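Kastora Getränkestation — Handbuch für Aufbau und Betrieb

Abschnitt 4: Arbeitsplatz für gemischte Getränke vorbereiten

Dieser Abschnitt beschreibt, wie Sie den Tisch abdecken, Gläser und Eis bereitstellen und was bei verschütteter Flüssigkeit zu tun ist. Lesen Sie bitte zuerst alle Schritte durch und beginnen Sie erst dann. Für den ersten Aufbau planen Sie 14 Minuten ein, später geht es schneller.

4.1 Was Sie brauchen

Abdeckpapier braun, Rolle mit 600 mm Breite oder mehr
Stielgläser und kleine Becher aus klarem Material
Eisbehälter
Barmaß oder kleines Sieb, je nach Rezept
Saugfähige Tücher, mindestens zwei
Reinigungsmittel Curnine (nur für die Tischplatte, nicht für Gläser)

Das Abdeckpapier ist unter der Bestellnummer 527 bei Kaufmann erhältlich. Anderes Papier darf auch verwendet werden, wenn es ohne Beschichtung ist. Beschichtetes Papier lässt die Flüssigkeit stehen und sie läuft dann bis zur Tischkante.

4.2 Tisch abdecken

1. Wischen Sie die Tischplatte ab und lassen Sie sie ganz trocknen.

2. Legen Sie das Papier von einer Seite zur anderen aus. Ein schmaler Streifen vom Tisch darf am Rand frei bleiben. Damit sehen Sie sofort, wenn Flüssigkeit unter das Papier kommt.

3. Streichen Sie das Papier mit der flachen Hand von der Mitte nach außen. Leichte Falten sind kein Problem. Eine hohe Falte in der Mitte ist aber nicht erlaubt, dort kippt das Stielglas.

Hinweis: Kleben Sie das Papier nicht auf der ganzen Fläche fest. Es muss sich nach dem Gebrauch in einem Stück abnehmen lassen.

4.3 Gläser und Eis

4. Stellen Sie das Stielglas in die Mitte der Abdeckung. Der Fuß muss mit dem ganzen Rand aufliegen.

5. Füllen Sie den Behälter mit Eiswürfeln und halten Sie ihn neben dem Glas bereit, mit Abstand zum Fuß. Bei einem Behälter mit Schmelzwasser gießen Sie das Wasser vorher ab — sonst stimmt die Menge im Getränk nicht.

6. Gießen Sie langsam ein, mit der Öffnung vom Becher nahe am Rand des Glases. Kommt ein Teil daneben, so bildet sich eine flache Pfütze am Fuß, wie hier unter dem Weinglas. Das Glas soll dann zuerst stehen bleiben.
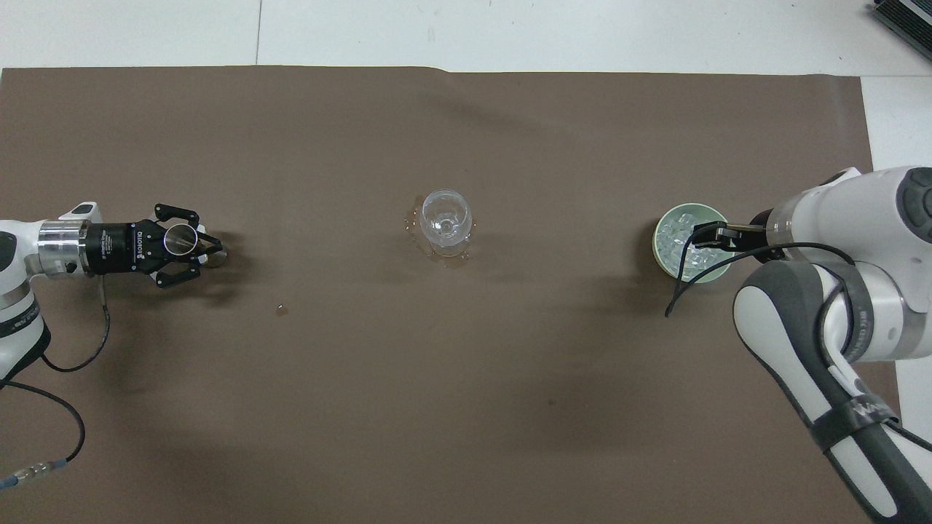
Jianhua Luo: Bei mir hat es besser funktioniert, zuerst das Eis ins Glas zu geben und danach die Flüssigkeit. Wenn die Würfel in ein volles Glas fallen, spritzt es bis auf das Papier. Könnte man die Reihenfolge im Handbuch ändern?

Antwort der Redaktion: Ja, bei Getränken mit viel Eis ist diese Reihenfolge richtig. Bei Rezepten aus der Sammlung Plovover bleibt es wie im jeweiligen Rezept angegeben.

4.4 Verschüttete Flüssigkeit aufnehmen

Vorsicht: Auf nassem Papier rutscht ein Stielglas leicht. Ziehen Sie niemals am Papier, solange ein Glas darauf steht.

7. Legen Sie ein Tuch an den Rand der Pfütze und lassen Sie es saugen. Nicht reiben, das Papier reißt.

8. Heben Sie das Glas am Stiel gerade nach oben, trocknen Sie den Fuß ab und stellen Sie es auf eine trockene Stelle.

9. Prüfen Sie auch die Umgebung auf einzelne Tropfen. Zuckerhaltige Tropfen werden klebrig und halten später den Fuß vom Glas fest.

10. Ist das Papier durchgeweicht, so wechseln Sie es komplett. Ein zweites Blatt über dem nassen ist keine Lösung.

4.5 Kleines Werkzeug

11. Halten Sie Barmaß oder Sieb kurz über dem Papier und legen Sie es erst ab, wenn die Stelle trocken ist. Glänzendes Metall zeigt jeden Fleck, darum nach jedem Getränk mit klarem Wasser spülen.
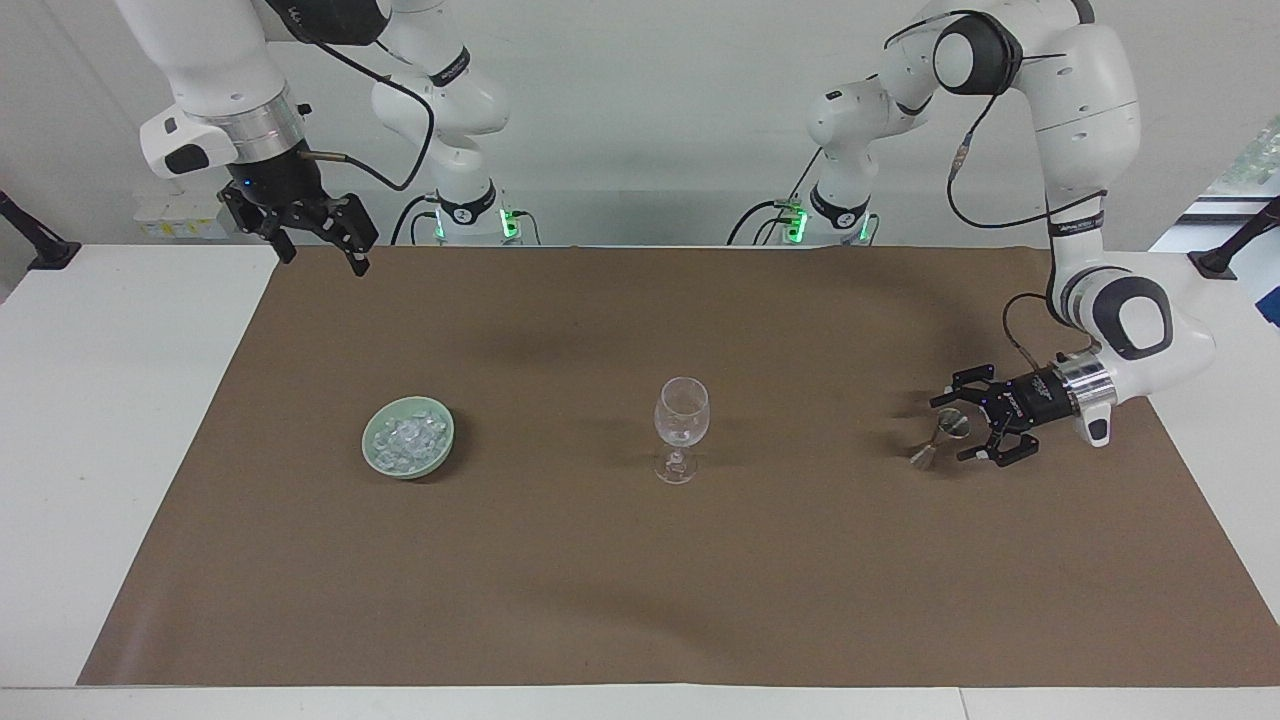
12. Spülen Sie Becher und Glas von Hand mit warmem Wasser. Danach mit der Öffnung nach unten auf ein Tuch stellen, im Abstand von 300 mm zur Tischkante.

13. Rollen Sie das gebrauchte Papier von außen nach innen zusammen, damit Reste darin bleiben. Die Tischplatte wird zum Schluss mit Curnine abgewischt. Weiter mit Abschnitt 5, Lagerung der Gläser.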